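How to write a letter to the editor when your position has more than one part

Posted May 22, 2025

Quick one, I have to be out of the house in an hour. People keep asking how I get letters printed in the Sostitz paper when my opinions don't fit on a yard sign. So, steps. Use what you like.

Background, short. I've sent in letters for years, mostly local stuff. Zoning, school money, the library hours fight. For a long time none got in. Too long, too many on-the-other-hands. Then Jeanine Hermans, who edited letters at a weekly before she retired, marked one of mine up in red and handed it back. 444 words. She left 134. That one ran.

What you need before you start

The article, ordinance or vote you're responding to. Open in another tab. Not your memory of it.
The paper's rules. Word limit, whether they want a phone number, how often you can appear.
A timer.
One person who disagrees with you and will read a draft.

Step 1. Write the mess first

Ten minutes on the timer. Everything you think. Contradictions included. Don't fix spelling. Mine on the short-term rental vote went something like: I'm for the cap, I think the cap is too low, my neighbor rents her upstairs and she's fine, the house on Geerts Street is not fine, the council rushed it, the council also waited too long. All of that was true for me at the same time. Good. Keep it.

Step 2. Find the one ask

Go through the mess and underline what you want somebody to do. Vote yes. Vote no. Send it back. Hold a second hearing. If there's nothing underlined you don't have a letter yet, you have a mood. Come back tomorrow.

More than one ask? Pick the one with a deadline. The others can be other letters. On the rental thing my ask was: pass the cap, but exempt owners who live on the property. One sentence. Took me most of an evening to get there.

Step 3. Put your side in the first line

This is where us mixed-opinion people mess up. We start with the concession, to sound fair, and the reader decides by line two that we're on the other team. Or the headline writer does, which is worse. I once had a letter FOR a bond measure run under a headline that made me sound against it. My own fault. First sentence was "There are real problems with this bond."

So: "I support the rental cap and I'm asking the council to exempt owner-occupied homes." Boring. Fine. It's clear.

Step 4. One concession, second paragraph

Just one. The strongest thing the other side says, in words they would use themselves. Then say what you do with it. Does it change your ask? Say how. Does it not change your ask? Say why it isn't enough.

Weak: "While I understand some may have concerns..."
Better: "Opponents say the cap takes income from retirees. For retirees renting a spare room, it would, and the exemption fixes that."

Never "some may". Who? Which concerns? If you can't name it, cut it.
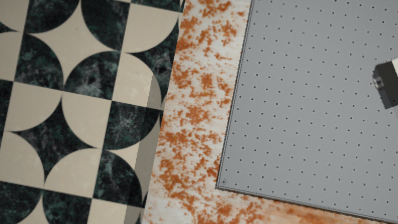 Step 5. Say where the line is

Most nuanced positions get read as mushy when what they need is an edge. Readers will accept two beliefs side by side if they can see where one stops and the other starts. I think of patterned tile, the cream and dark green kind with the curves in it: two very different stones in the one square, and you can still tell which is which. Do that. "Live there, rent it out, no cap. Don't live there, cap." You've now got both halves of your opinion in under fifteen words and nobody has to guess where you stand.

Words that draw the line for you: unless, only if, up to, until, except. Words that smudge it: somewhat, perhaps, in many ways, arguably. Search your draft for the second bunch and delete all of them. Read it again. You'll miss maybe one. Put that one back.

Step 6. One number, one source

The rental letter had one figure, 3,316 households in town, straight off the council packet. I said where it came from. That was enough. Two numbers and people start comparing them, four and they quit reading. Don't round it up to sound bigger, someone will check, and that person writes letters too.

Step 7. Check what can be lifted

Read every sentence alone, like someone who dislikes you has pasted it on the Preltton neighbors board with no context. Any sentence that says the opposite of your position by itself? Fix it. Usualy you just move the "but" half to the front.

Original: "The cap will hurt some families, but it's needed."
Fixed: "We need the cap, even though it will cost some families money."

Same content. Harder to clip.

Step 8. Hand it to the person who disagrees

Mine is Olga Barroso. We've voted differently in every town election since I've known her. I ask her two things only. What am I asking for? And did I get your side right? If she can't answer the first, back to step 2. If she says no on the second, she tells me how she would put it and most times I use her wording nearly as is.

Don't argue with them at this stage. You asked. Say thanks and go away with the paper.

Step 9. Cut to the limit, then a bit more

If the limit is 200, send 180. The editor will cut anyway and if there's slack they cut from the bottom, so don't keep your ask down there. It's already in line one, right? Good.

Things to cut first:
Your credentials, unless they matter to the subject. Nobody needs "lifelong resident."
The recap of the article. One clause, with the headline.
Any question you don't answer.
Sarcasm. I know. It never prints the way it sounded.

Step 10. Send, and leave it

Paste it in the body of the email, no attachment. Name, street, phone. Subject line: Letter, rental cap. Send it early in the news cycle if you can, they get a pile of them after a vote and by then it's too late to matter.

Comments will come. I give myself one reply, correcting a fact if a fact is wrong, and that's it. Somebody will call you a sellout and somebody else will call you an extremist, about the same paragraph. I've had both within 8 minutes.

A note on length for other places

The Stamen, our monthly newsletter, takes longer pieces and you can get two concessions in there. Same order though. Side, ask, concession, line. Their next deadline is in July, check the back page for teh address.

If you're stuck on step 2, put your mess in the comments and I'll underline it for you when I'm back tonight.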